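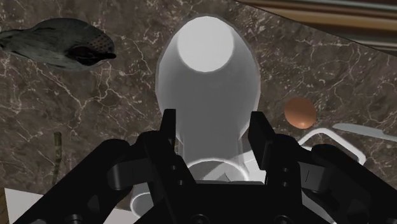 Marcelle Cordier wrote:

I have read the draft twice and I still can't find my own job in it. Section 3 says that runs are "scored automatically and sampled for human review". Up to December every run in the kitchen set was watched by one of us from start to finish. If the scorer now does that, what do the four people on the review desk do with the other hours? The draft gives the arm nine pages and the desk two lines.

Second point. The scorer passes a run if the object ends inside the target volume and the gripper has opened. I have seen runs pass that no cook would accept. An object can be knocked into the target volume by the forearm. I don't want my initials on a batch where the only thing I did was look at a green column.

Third, who decides the sample size? If it is the person who also answers for the delivery date, please say so in writing.

Marcelle

(end of quoted message)

Marcelle, all,

Replying on the list because Temitope and Sandrine have asked me versions of the same thing off it. I'll take the points in order and then add one that wasn't raised.

1. The review desk

You are right that section 3 is too short. It was written from the job scheduler outwards and it describes what the machine does at each step. The hours do change and the draft should say by how much.

The last batch reviewed fully by hand was 235 runs. Every run was opened, watched at normal speed, scored on the old sheet and initialled. The first batch through the Grulik scorer was 1620 runs. From those, 40 were drawn at random for the desk, plus everything the scorer marked "undecided". So the desk watched less footage in total and signed for far more of it. I think that second half is what you are objecting to, and I agree that it is a real change in the work and should be treated as one.

What I propose for section 3:

Initials go against runs watched, never against a batch. The batch report carries the scorer version and the name of whoever set the thresholds. At present that is me.

Each reviewer has the right to pull any run outside the sample without giving grounds. Sandrine already does this and finds more faults that way than the random draw does, so the hours for it should be booked openly under review.

The desk keeps the fault list. Grulik can add a count to a fault class but can't create, merge or close one.

On staffing: there is no plan to cut the desk. I asked Benoît Renaud for that in a form I could repeat here, and his answer was that the four posts are funded through the end of the Balteo contract. I can't promise anything past that and won't.

2. Runs that pass and should not

Agreed, with a correction. The forearm case was closed by the contact check, which looks at whether the fingers were the last thing to touch the object before release. It is still possible to pass badly. The bottle runs are the worst for this.

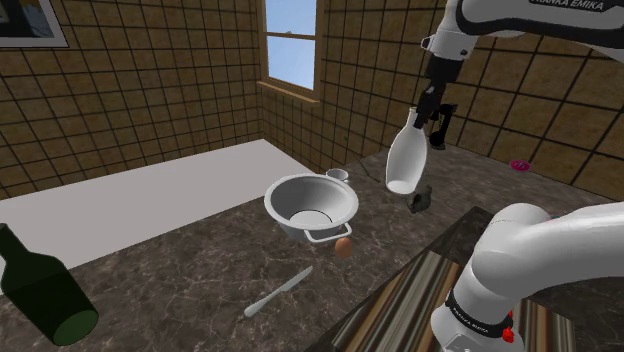

Kitchen set, held phase. Bottle gripped by the neck, body hanging.

From the scorer's side a hold like the one above is a hold. Both fingers report contact, the object is clear of the counter, and there is nothing else to check until release. Someone who has worked in a kitchen looks at the way the bottle is pointing and asks what was in it. The simulated bottle has no contents, so the scorer has no reason to ask. Temitope raised this during the Flero trial and we filed it under "cosmetic". It should not have been filed there. If these grasps are ever carried over to a real bench, somebody will be standing next to that bench with a cloth.

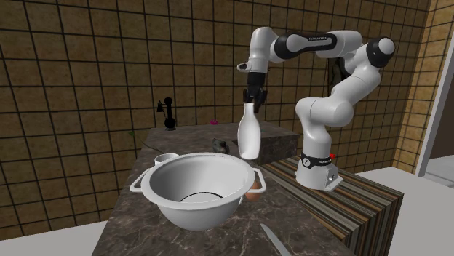
Same set, bottle upright above and behind the rim of the large pot.

Both holds get the same mark today. I would like the desk to write the orientation rule, in plain words first. Ylva Boström will turn it into a threshold. I don't want it done the other way about, with Ylva choosing an angle and the desk asked to live with it. For a start: how far may a filled bottle tilt, is the limit different over a pot than over the bare counter, and does a brief tilt during the lift count? Please answer from practice, and disagree with each other in the document if you do disagree.

Related: clutter. The scorer tracks the target object and the container. It does not look at the egg. If a run moves the egg and the bottle ends up where it should, that is a pass. I have no view yet on whether that should be a fault or a note. The old sheet had a "disturbed other items" box and it was dropped when the sheet was shortened. I have asked for it back.

3. Sample size

At present it is set by the delivery side, as you guessed. That is in writing now. From the next batch it will be set by the desk, with a floor of 40 and no ceiling. If the desk asks for a number that can't be watched before the date, the date moves or the batch goes out marked as partly reviewed. Benoît has accepted both outcomes. He was not pleased about the second.

4. Something nobody asked

The wrist view. Most of the desk scores from the room view, as the old tool opened on it by default. Several of the faults Sandrine pulled last month could only be seen from the wrist, where the fingers and the object are close enough to judge the approach. Opening both views takes longer per run. I have changed the allowance to cover it, so please stop doing the second view in your break. The new tool opens both side by side, and the room view can be switched between the two fixed cameras with the tab key.

There will be 2 training sessions for the new tool, the second a repeat of the first for those on the early shift at Gaillard. The old tool stays installed until the desk says it can go. Score sheets from the two are not compatible, so please don't start a batch in one and finish it in the other.

Redraft of section 3 goes up on Monday. Comments on the list, please, including the rude ones. The orientation rule needs a first text from the desk before I can fix a scorer version for the next batch, and if it is late I would sooner hold the batch than run it on the current check.

Still open on my side: the "undecided" queue has no upper limit, and in the last batch it was nearly all runs where the object came to rest touching the rim of the container. Temitope, could you send me the ones you scored as passes? I have yours only as totals.

Regards,
Ylva's stand-in on the scorer until she is back on Monday,
K.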